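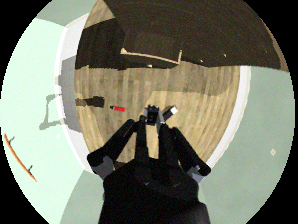
Simulador: la pinza sobre la superficie de madera, con un bloque pequeño entre las puntas de los dedos.

Acta del club de robótica Troltik, 2022-04-24

1. Simulación. El grupo Jonness presenta 200 intentos de agarre y da por buenos 18. Se objeta que el criterio de acierto lo fijó el propio grupo - y después de ver los resultados. No se aprueba la cifra.

2. Torneo Nogueira. Se pide inscribirse ya. Varios socios dudan: desde febrero no hay ninguna prueba fuera del simulador. Queda aplazado.

3. Licencia Zilline. Sin acuerdo.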